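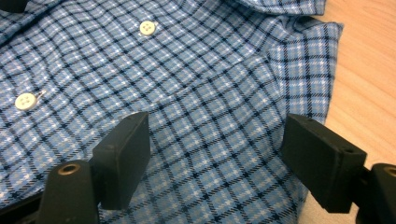
Home Machines > Laundry Room

What Goes On Inside a Washing Machine?

By Nisha Goel

Go and put your ear near a washing machine while it's running (near it, not on it, it wobbles!). Slosh, slosh, click, hummmm, gurgle. Then, toward the end, a whine that climbs higher and higher until the whole thing sounds like a jet getting ready to leave for Mars. Every one of those noises is a different part doing its job, and once you know which is which you can stand in the kitchen and tell everybody what the machine is up to without looking.

I love washing machines. My first one was an old Karano front loader with a dent in its side, and I used to sit on the floor and watch it like TV. So let's climb in! (Not really. Never really. More on that later.)

A tub inside a tub

When you open the door of a front loader, you see a shiny metal barrel full of holes. That barrel is called the drum. It's the part that turns, and it's where the clothes go.

What you can't see is that the drum sits inside another barrel, a bit bigger, with no holes for the water to dribble out of. That one is called the outer tub, and it stays still. It holds the water. When the machine fills up, water runs into the outer tub and comes in through all those little holes in the drum to reach the clothes. When it's time to empty, the water goes back out the same way.

Try it with a kitchen strainer and a big bowl. Put the strainer in the bowl and pour in some water. The water goes right through the strainer and sits in the bowl, and if you drop a sock in the strainer, the sock gets wet. Lift the strainer up and the water stays behind. There's your washing machine!

Click! The door locks

The very first sound you'll hear after someone presses Start is a click. On a front loader, that's the door locking itself, and it won't unlock while there's a lot of water inside or while the drum is whirling. Then comes a hissing sound. Hissing means a valve has opened. A valve is like a faucet that the machine can turn on and off all by itself, with electricity.

On many machines some of the water takes a detour through the soap drawer and washes the detergent down into the tub. If you've ever wondered why the drawer is wet after a load, now you know.

How does it know when to stop filling? There's a sensor for that. In lots of machines it works with air: as the water rises, it squashes the air in a thin tube, and a small switch at the top of the tube feels the squeeze. The more water, the bigger the squeeze. Blow gently into a straw with your finger over the other end and you'll feel the air pushing back. Same idea.

Some machines heat their own water, too. A metal loop down at the bottom of the tub gets hot, a lot like the one inside an electric kettle. The heater in my Karano used 2352 watts, and that's plenty of electricity! Washing in cold water skips that step and saves all that power.

Lift and flop

Now the sloshing starts. Look at the inside of the drum and you'll find some bumps sticking out, like fins. They're called paddles, or lifters. As the drum turns, the paddles scoop the clothes up the side, and near the top the clothes fall off and flop back into the water. Up, flop, up, flop. After a while the drum stops and goes the other way, so everything doesn't end up twisted into one giant laundry pretzel.

All that flopping pushes water through the cloth again and again. Long ago people did the same job with their arms, rubbing clothes on a bumpy board or slapping them on rocks by a river. It took ages and it was very hard work.

Top loaders do it a bit differently. Many have a post in the middle called an agitator, and it twists back and forth and drags the clothes around with it. "Agitate" means to stir things up. You can use that one on your brother.

The clever soap bit

Water alone is pretty good at getting out mud. It's terrible at getting out butter. Oil and water don't like to mix, so the water just slides past a greasy spot and leaves it where it was.

Detergent fixes this with tiny, tiny pieces called molecules, far too small to see. Each cleaning molecule has two ends. One end loves water. The other end can't stand water, but it loves grease! So the grease-loving ends all dive into the butter spot, and the water-loving ends stay sticking out, like pins in a pincushion. Pretty soon the grease is surrounded. It breaks into little balls, lifts away from the cloth, and floats off with the water.
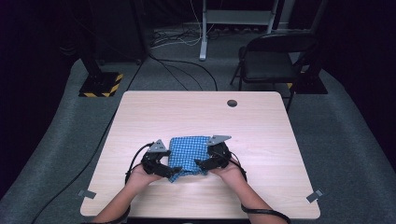
Blue and white checks, all bunched up. The water has to get into every fold.

You can test this at home. Fill a clear jar halfway with water and add a spoonful of cooking oil. Put the lid on tight and shake it for 12 seconds, then set it down and watch the oil climb back up to the top. Now add a squirt of dish soap and shake again. What's different this time? (Do this one over the sink. I didn't, and I was mopping until dinner.)

Gurgle, gurgle

When the washing part is done, a pump switches on at the bottom of the machine. It has a little wheel with blades, and the wheel pushes the dirty water up a hose and away down the drain. That's the gurgle! After that, clean water comes in and the clothes get rinsed to carry off the soap. Many machines rinse 2 times, and some let you add an extra one.

Near the pump on many front loaders there's a filter that catches things people forget in their pockets. Obaidul Sikder, who repairs washers for a shop called Liyanage, told me he has found coins, hair clips, a toy knight and a whole lot of sunflower seeds. Check your pockets!

Here comes the jet engine

My favorite part! The spin. The drum speeds up and up until the clothes are pressed flat against the wall. On the machine I have now, the display says 1242 at full speed, and that means the drum goes around 1242 times every single minute. Divide by 60 and you'll find that's more than 20 turns each second. Say "one" out loud. It just went around more than 20 times.

So where does the water go? Moving things like to keep going in a straight line. The clothes can't, as the drum wall is in the way and keeps bending their path into a circle. But the water has the holes! It slips through them, hits the outer tub and runs down to the pump. A wet dog shaking itself on your rug is using the same trick.

A heavy load whizzing around that fast wants to shake the machine to pieces, so the tub hangs on springs, and it has shock absorbers, like a car does. Many washers also have a big heavy block fixed to the tub, often made of concrete. It's a big reason a washing machine is so hard to move.

If the clothes have clumped on one side, you'll hear thump, thump, thump. A smart machine notices, slows down, tumbles everything around to spread it out, and tries again.

Staying safe

Washing machines are for clothes only. Never climb into one, even for hide-and-seek, and keep little kids and pets away from an open door. Leave detergent, and especially those squishy colorful pods, to the grown-ups. They can look like candy and they can hurt you badly.

Words to know

Drum: the metal barrel with holes that holds the clothes and turns.
Outer tub: the bigger barrel around the drum that holds the water.
Valve: a part that opens and closes to let water in.
Agitator: the twisting post in many top loaders.
Detergent: the cleaning stuff that grabs grease.

Next time: why does the dryer make so much fluff?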